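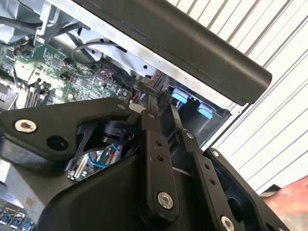 Does a case fan need its own filter if the power supply already has one? It depends on the air path, and a power supply filter does nothing for air drawn in through the front.

July
Posted by Helju Kuusk to the Lutar list

Rónán Egan wrote:
> The desktop in the back office idles at 60 degrees. I cleaned the
> power supply filter on Saturday and saw no change. Should I add
> another filter at the front, or leave the intake open?

Leave it open until you have a baseline. A filter adds resistance, so fitting one now will probably raise the idle figure. Blow out the heat sink first, with the fan blades held still. Then log temperatures for 2 hours with the side panel on — readings with the panel off tell you little about normal airflow.

If you fit a filter later, use coarse mesh. The fine foam Horgan sells cut fan output enough on my machine that I took it out again. Clean the mesh every 4 weeks if the computer sits on carpet.

Helju

Comments

Alfie Cropper: Check the fan direction too. Mine was mounted backward.

Treasa Nic Giolla: Coarse mesh works here. More than 442 days on the same piece.

Related items
Fan curves on the Givness board
Replacing thermal paste
Fundum cases: front panel removal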